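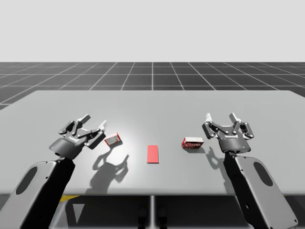

Two arms over a gray tabletop.

The Datum at Skusham

The gauge house at Skusham stands on the left bank, downstream of the road bridge. It is a concrete box over a stilling well. A pipe lets the river into the well, a float rides on the water in the well, and a steel tape runs from the float over a wheel to a counterweight. The wheel turns a shaft and the shaft position is logged every quarter hour. When I took over the station in June the log read high.

I knew it read high from the staff plates on the bridge pier. They are enameled, and the lower ones have lost most of their numerals to ice, but the graduations are legible at low water. The plates and the log should agree to the width of a graduation. They differed by two inches.

Chang had run the station before me. He had left a binder, a set of keys, and a thermos with the cup missing. The binder was in good order. Every visit was entered with the time, the plate reading, the log reading, and the correction applied. In the column for corrections he had written zero on every line of every page. In the column for remarks he had mostly written the condition of the ladder.

There are a few ordinary reasons for a float gauge to read high. The tape can slip on the wheel. The float can take on water, though that makes it read low. The intake can silt up, and then the well lags behind the river, high on a falling stage and low on a rising one. I flushed the intake with a pump and got a bucket of gray silt and one mussel. The river was steady that week and the difference did not move.

I pulled the float and weighed it, and it was dry inside. I marked the tape with grease pencil and ran it up and down by hand, and it did not slip. I checked the clock for good measure, although a clock cannot raise a river.

That left the plates. Plates are bolted to a pier and a pier can settle. The way to find out is to carry a level line from a benchmark that has not settled, and the nearest one on the list was a brass disk in the step of the old Sunda feed store, on the far side of the bridge. I borrowed a level and a rod from the office in Gisness. The office asked for a form. I filled in the form.

Leveling is slow work for one person and I needed someone on the rod. Pin-yu Lu had the key to the feed store and was willing to hold it. We ran from the disk to the bridge abutment, from the abutment to the pier, from the pier down to the reference mark inside the gauge house, and back again by a different route. The line closed well inside tolerance. The pier had not settled. The plates were right where the station description said they would be.

The reference mark in the gauge house was also where the description said it would be. I read the float against it with a weighted tape and got the same two inches.

I sat on the step of the gauge house and went through the binder again from the front. The remarks were what I have described. Ladder sound. Ladder sound, rust at third rung. Ladder painted. The plate readings and the log readings agreed on every visit, to the graduation, in flood and in drought, for as long as the binder went back. It was a very clean record. I have kept gauges at other stations, and I have never had a season that agreed on every visit. There is wind. There is chop against the pier. You read the plate twice and take the middle.

Sometime after 3 in the afternoon the light comes around the hill and falls on the pier, and the plates can be read from the door of the gauge house without going out on the bridge. I stood in the door and tried it. From the door the line of sight comes down at a slant, and the lip of the pier footing hides the waterline. What one takes for the waterline is the wet edge of the concrete above it.

I measured the wet edge. It was two inches above the water.

So he had stopped going out on the bridge. He had read the plate from the door, found that the log was low, and set the wheel up to match. He had done it once, presumably early, and afterward everything agreed. What I could not settle was when. A shift made in one step ought to show in the log as a jump, and I went looking for the jump that evening with the old charts spread out on the floor. 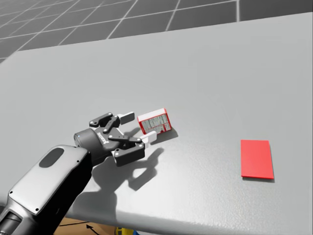

Pin-yu Lu thought it would be in the winter the bridge rail came down, and that I should look there before I looked anywhere else. The county had roped off the walkway with the rail gone and left it roped until spring. Chang had told people at the feed store that he had a way of managing.

I looked there. The ice record for that winter is poor, with the float frozen in for most of it, and a jump could be lost anywhere in the gap. Before the freeze the stage runs at one level. After the thaw it runs a little higher and stays there. The reviewer in Gisness had written "channel change, accept" beside it in red.

The correction is a constant and can be applied to the whole period from the thaw forward. It changes the low flows the most. At flood stage two inches is within the scatter, and the 50-year flood line that was drawn from the Skusham record does not move by any amount that would show on the map. The driest summer on record becomes a different summer.

I reset the wheel at 8 the next morning with the river steady. I went out on the bridge and read the plate, waited for the chop to drop, and read it again. The two readings did not agree. I took the middle and entered it. In the column for corrections I wrote minus two inches, and in the column for remarks I wrote that the rail had been replaced and was sound, and that the ladder needed paint.

The memorandum to Gisness took longer. I gave the method, the closure, and the period affected. Under probable cause I wrote "walkway closed," with the year, and sent it with the form for the level.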